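About Plornus

Plornus is a toy library and early learning room. Families borrow wooden puzzles, counting sets, building blocks and fishing games the way they would borrow books, and children under seven come in to play with them on site. We opened in one rented room with 60 toys, most of them bought secondhand. The catalog now lists 676.

Our name doesn't mean anything. We needed one for the lease and it was short enough to fit on the door.

What We Lend

Most of the collection is wood. We started with it because it holds up to washing and dropping, and a chipped piece can be sanded and painted again. The largest group is number and shape boards, followed by stacking and threading toys, then simple board games. We also keep a shelf of puzzles with large pieces for children who find small knobs hard to hold.

We do not lend battery toys, soft toys or anything with magnets.

A family membership covers up to four toys at a time for three weeks. Renewals are free unless another family is waiting. Classrooms and home daycares can join on a group membership, which allows 10 toys and includes one box chosen by us to match the ages of the children.

How We Choose

Before a toy goes into the catalog it spends time in the playroom. We want to see whether children come back to it on their own and whether it can be used more than one way. A good number board works for a two-year-old who only wants to take everything out, and for a five-year-old who can put the numbers in order and talk about which is greater.

Our boards come mainly from two suppliers, Mulora and Softić. Some are donated. Donated toys go through the same checks as new ones, and those we can't use are passed on.

Cleaning and Missing Pieces

Every toy is counted when it goes out and counted when it comes back. The piece count is written on the bag and again on the inside of the lid. Wooden pieces are wiped with mild soap and water, dried flat overnight and looked over for cracks and loose paint.

If a piece is missing, please tell us when you return the toy. It usually turns up under a couch within the month. We do not charge for the first lost piece. After that we ask for the cost of the replacement, which for most number boards is small. Toys that can't be made whole are taken out of lending and kept in the playroom, where a missing triangle doesn't matter much.

We keep track of loans and repairs in Histix. Members can sign in from home to see what they have out and when it is due.

The Playroom

The playroom has low tables, open shelves and a rug. It holds 11 children and their adults. No booking is needed, but when the room is full we ask people to wait or come back later. Adults stay with their children at all times. Snacks are eaten in the hallway.

Number and shape boards are set out on the tables. The beach board is one of the most borrowed items we have. It has the numbers 1 to 10 across the middle and shapes along the sand, and we own three copies.

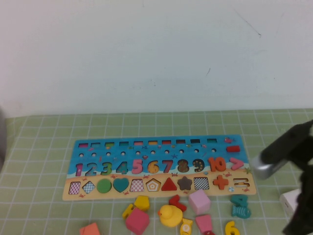
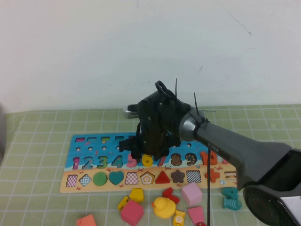
The beach board, with numbers across the middle and shapes along the sand.

Joining

New members can sign up at the front desk with proof of address. The first loan can go home the same day. Reduced rates are available, and you don't need to bring paperwork to ask for one.

Page last updated June 22, 2023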